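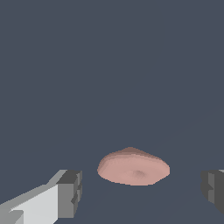

In Defense of the Boring Simulator

Every few months somebody at our shop in Benville proposes that we throw out the old simulator and buy something prettier, and every few months I find myself arguing for the ugly one. I'd like to set the argument down once, at proper length, so that next time I can send a link and go get my coffee.

The case for pretty goes like this. A grasping policy that learns from plain gray tables and lumpy shapes with jagged edges will fall apart the first time it meets a real kitchen counter with sun on it. I believe that, up to a point. We had a policy on the Imard project that did lovely work in simulation and then froze completely in front of a checked tablecloth. It was a long week.

But most of what goes wrong in my working life goes wrong well before the tablecloth. It is a frame transform applied twice, or a gripper command that gets clipped by a limit somebody set in September and forgot, or a planner that was handed a pose 30 milliseconds old and trusted it. With one soft pink lump on a bare surface and a finger on either side of it, there are very few places for a mistake like that to hide. If the fingers close on air, I know to go and look at my own code.

And then there is speed, which I admit I care about more than is polite. The plain scene lets us run over 4,000 trials between dinner and breakfast on the machines we already own. When we tried the same test in Drondier, with its soft shadows and very handsome wood grain, we got 1,000 – and half the team spent the morning discussing the wood grain.

I don't want to be unfair to Drondier. We use it at Annan for the last stage before hardware, and it has caught perception bugs the old simulator never would have. My quarrel is with starting there. A new control loop ought to earn its shadows, and I would gladly give a young engineer 2 dull weeks with a gray table before anybody lets them near a texture library.

The renewal form for the license is on my desk again, so I expect we'll be having this conversation on Monday.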